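Visit report: Vurard heater test lab, Staltitz
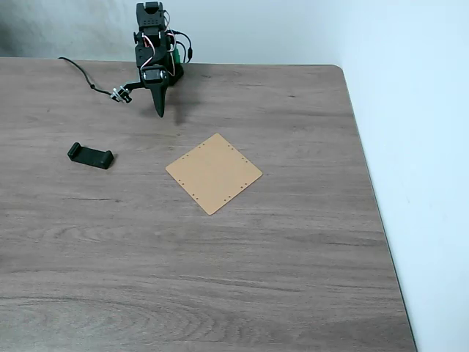

Vurard builds convection and oil-filled heaters for rooms with high ceilings, and the Staltitz site does its endurance and heat-up testing. I visited on 9th January with Marianna Szulc, who buys for our Rokbridge stores. The lab has two insulated chambers and a long bench area for controls. Thermostat knobs and tip-over switches are cycled at the benches, and cable routing gets attention. Thin red and white wires looping out from the sides of a joint, as on the small black arm standing on the wood-grain tabletop, are the sort of run Wanda Wysocka, the lab lead, asks her staff to check for chafing. She applies the same rule to the lead between a heater's thermostat and its element.

The larger chamber has a floor area of 34 square meters. Sensors hang at four heights, the lowest at ankle level. During our visit the Mokoena oil-filled model was on its second heat-up run. Readings go to a logger outside the door, and a run is thrown out if the door is opened.

The grille limit used in house is 75 degrees Celsius. The previous version failed it in November with the fan blocked, and the outlet was widened by 21 mm. Wysocka showed us both housings. The new one is heavier and the carry handle has moved to the rear, which Szulc did not like.

Noise is measured in a separate room that was closed for repainting. We were given printed results only.

Parking is behind building 115. Visitors need closed shoes, and the chamber tour takes most of the morning.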